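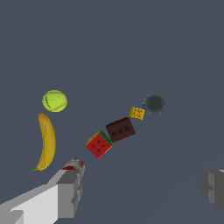 A tennis ball, a banana and a puzzle cube, among other things.

I have been learning to juggle since December and I can't shut up about it, so you're getting a whole post. My family has asked me to please tell somebody else, and you're somebody else!

It started with a flyer at the Zeveo, which is the community hall two streets over from me (old movie theater, terrible parking, wonderful floor). Wednesday evenings, beginners welcome, bring three things you don't mind dropping. I brought three rolled-up pairs of socks. Don't bring socks. They open up in the air and then you're standing there with a sock on your shoulder while a ten-year-old next to you does five balls without looking.

The class is run by Orlando Quispe, who learned from his uncle back in Carhuamaca and has the calmest voice I have ever heard on a person. He doesn't let you touch a second ball for the first twenty minutes. One ball, hand to hand, top of the arc at eye level, over and over. I thought this was a bit much. Then he gave me the second ball and I threw it straight into the radiator, and I went back to one ball.

If you want to try it at home, the thing that finally got me going was saying "throw, throw, catch, catch" out loud. Your brain desperately wants to hand the second ball across instead of throwing it up, and you have to talk it out of that. Stand facing a wall so you stop walking forward. Or stand over your bed so you're not bending down every four seconds. My back thanks me for the bed trick every single night.

Then the third ball. Oh, the third ball! I was stuck at three catches for weeks. Three catches is nothing, it's basically tossing everything in the air and getting lucky. Then one night after the dishes I got six, and then 11, and I yelled so loud the dog left the kitchen. I wrote the number on the back of an envelope and stuck it to the fridge, and that's how the log started.
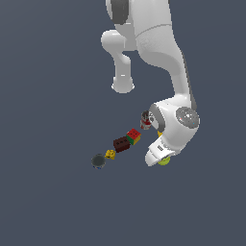
The log is now a proper notebook, and I'm a little embarrassed by how much I love it. Every clean catch in a run of more than ten gets added to the total, and as of last night the total is 3,676. My longest run is 101. I had been sitting at 98 for so long that when I went past it I almost stopped to celebrate, which would have been a very silly way to lose it. I dropped on 102 anyway - laughing, mostly.

People keep asking what kind of ball to get. I've tried a few by now. Tennis balls are easy to find but they're light and they bounce off under the couch. Oranges are a nice weight, but you only get so many drops before they're juice. What I use now are bean bags from Nosden, a tiny shop that sews them in whatever colors you ask for, and they land with a thud and stay where they land. I have a green set and a striped set. I may be getting another set. Don't tell my husband.

The other thing I want to say is how friendly the whole crowd is. There were 18 of us last week, and when anybody gets a new trick everyone stops and claps, even the really good ones who could be off in a corner showing off with clubs. Anora, who drives the school bus on my street, turned up for the first time and got two balls going in one evening. She was grinning all the way back to the car. I was so jealous, and so happy for her, both at once.

Next up for me is 4 balls, and Orlando says it's a completely different pattern: two in each hand, and they never cross. I've been practicing two in my right hand while the coffee brews and it's going fine. Two in my left hand is a disaster. The ball goes behind me. I don't know how it goes behind me, I'm throwing it up!

If you've gotten past this stage, please leave a comment and tell me how long the left hand took you. And if you're anywhere near the Zeveo on a Wednesday, come in by the side door, the front one sticks.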